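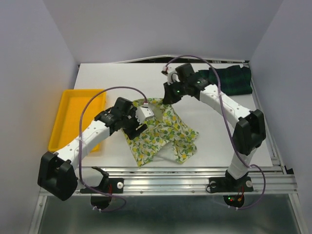 To: Dusavlow Quilt and Mending List
Subject: Re: prewashing, again
Date: November 8, 2019

> I have four yards of novelty cotton from Grajales and I want to
> cut into it tonight. My mother never prewashed a thing in her life
> and her quilts are fine. Is this one of those rules people repeat
> because somebody wrote it in a book? Also, does anyone still use
> the vinegar trick for reds?

I see it's November, so we're doing prewashing. Last time was May and two people left the list over it, one of them twice.

My own answer is wash it, and I say that as someone who skipped it for 20 years. Your mother's quilts are fine if she used the same kind of cotton all the way through and everything shrank together. A lot of us like that crinkle. The trouble starts when you mix. I once put a Dunder flannel next to a plain cotton, unwashed, both of them, and after one trip through the dryer the thing had the general outline of Ohio.

Novelty prints are their own problem. They come with a good deal of finish in them, so they feel crisp on the bolt and then go limp as lettuce after the first wash. Better to meet the real fabric before you cut 4 yards of it into triangles. If you miss the crispness, starch it back in. I buy whatever starch is cheapest and have never been able to tell the difference, though I'm sure I'm about to hear from those who can.
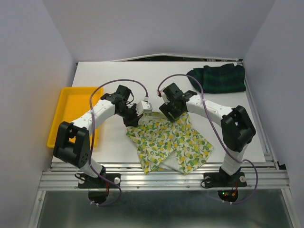 As for vinegar, no. It makes the laundry room smell like a pickle and the red runs anyway. Cut a scrap, put it in a glass of hot water with a bit of dish soap, and go do something else for an hour. If the water is pink, wash the yardage again by itself and repeat until you or the dye gives up. I had a Workley burgundy that took five rounds. I still don't trust it and it lives at the back of the shelf.

Zigzag or pink the cut ends first. I skipped that once and spent an evening with scissors freeing one wet rope of thread from another. Take it out of the dryer a little damp and iron it right away, or you'll be ironing it until spring.

Precuts are the exception. Do not wash a charm pack. I know there's a way with a mesh bag, and somebody will post it, and I have tried it, and what came out of the bag was lint with opinions.

Also, whoever is replying with the whole digest attached, please trim. The last one ran to 300 lines and the new part was "me too."

Still looking for 50 size 16 needles if anyone is splitting a box.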